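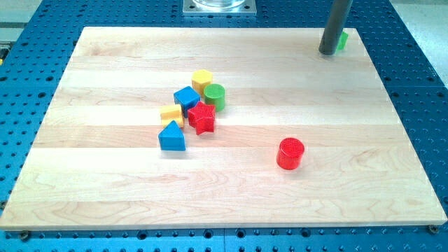 Shape blocks on the maple board, blue table underneath.

12th December

Long one today, so get a coffee. I spent most of it with the Kurnent tapes, and I want to get this down while it's still in my ears.

For Gwenllian, who was away when the box came in: these are the reels from the dance hall at Illton, the ones Soledad talked the family out of for a month. Sixteen reels, mostly quarter inch, a couple of them on those tiny spools people used for letters home. The band is the Kurnent Five, piano, sax, guitar, upright bass and drums, and the reason we care is the piano player, who hits the thing like it owes him money. I'd only ever heard the one single, and the single is tame. These are not tame!

Started with reel 4 since reel 3 is still shedding oxide and I don't trust it. Cleaned the heads, demagnetized, cleaned the heads again (old habit). Ran it at 7.5 and it came out as chipmunks, dropped to 3.75 and there was the band, a bit flat. I matched the piano against the tuning fork and it wanted nearly a quarter tone up. Now, was the hall piano flat or was the machine running fast when they recorded? I went back and forth on this all morning. Lakmal's idea was to look for mains hum, and there it was, a nice fat line under the quiet bits between songs. It sits a touch under 60 on my transfer, so the tape is playing slow, and when I bring the hum up to 60 the piano comes up with it — though not the whole way. So it's both. The machine was off and the piano was flat too. I'm leaving the piano flat. I feel strongly about this and will fight anyone at the bench over it.

Songs on reel 4, as far as I can tell from the talking in between:

Opener, an instrumental, boogie in C, starts mid-bar
"Lurkcombe Train" (the A side, but nearly twice as long and much faster)
A slow one, don't know it, the sax player sings
Something with a false ending that fools the crowd, then fools them again
"Lurkcombe Train" again, by request, I think from somebody very close to the mike

The second "Train" is the one. There's a spot after the guitar break where the piano drops to just the left hand and the drummer goes to the rim, and you can hear shoes on the floor. Then he comes back in with both forearms, or that's what it sounds like. I played it for Naa and she laughed out loud and made me run it again, then went off to find Kekeli so he could hear it too. So that was half an hour gone. Worth it.

Problems, so they're written down somewhere:

Dropouts at the front of the slow one. Three or four quick ones, left edge of the tape I think. Tried a bit more pressure on the guide and it helped some. Haven't touched it in software yet and don't want to until there's a flat transfer saved that we all agree on.

A splice let go partway through the false ending number. Dry as a cracker. I redid it with fresh splicing tape at the same angle and lost nothing I can hear. The old adhesive had crept onto the next layer, so there's a little thump there that will need drawing out by hand.

Print-through is bad on the quiet stuff. You get a ghost of the count-off before the count-off. I kind of love it, but Soledad doesn't, and she's the one writing to the family. Reel 4 was stored tails out, and it's still audible, so goodness knows what the heads-out ones are like.

Wow on the last couple of minutes. The reel was packed unevenly, and I could see the turns sitting proud. Slow wind both ways before the next pass.

Kekeli has been through the paper that came in the box and there's more there than I expected. There's an account book from the label, Awan, with the pressing numbers for the single: 1,732 ordered, 1,435 paid for. Nothing to say what became of the difference. Kekeli's guess is that the plant ran short and the label only paid for what turned up; mine is that they fell out over money, because the next page has been torn out and the one after that is all about a country trio. Neither of us has any proof. It does mean the story about the single selling ten thousand in one summer can go in the bin, at least for that pressing. I always thought that number smelled funny.

Also in the box, a set list on the back of a feed store receipt, and it doesn't match reel 4. It might match reel 7. If it does we'd finally have titles for the unnamed ones. I've scanned both sides.

One more thing on the piano, so I don't lose it. On the single there's a click in the top octave that everybody puts down to a bad pressing, me included. It's on the tape! Same note, both versions of "Train," and once in the boogie. So either the single was cut in the hall on that same piano or he carried a broken key around with him. I lean toward the hall. The room sounds right too, that slappy echo off a hard back wall. If so, the sleeve is wrong about it being a studio date, and somebody should go back and listen to the B side with headphones on. Probably me.

Gear notes. The left channel on the old deck is down a hair again, same as last time, and wiggling the output card fixes it for an hour. Needs a proper look. The new take-up reel is slightly bent, so I've put it on the shelf with a bit of tape across it, please leave it there. We're low on leader, both white and red.

Left to do:

Flat transfer of reel 4, second pass, at the corrected speed, then a copy to Soledad
Bake reel 3 (Lakmal has the dehydrator, he says he can start it overnight)
Check the set list against reel 7
Headphones and the B side
Ask the family whether anyone remembers the sax player's name, he's only "Junior" on the tape

Gwenllian, if you get in before me, the second "Train" is cued up on the good deck. Turn it up first.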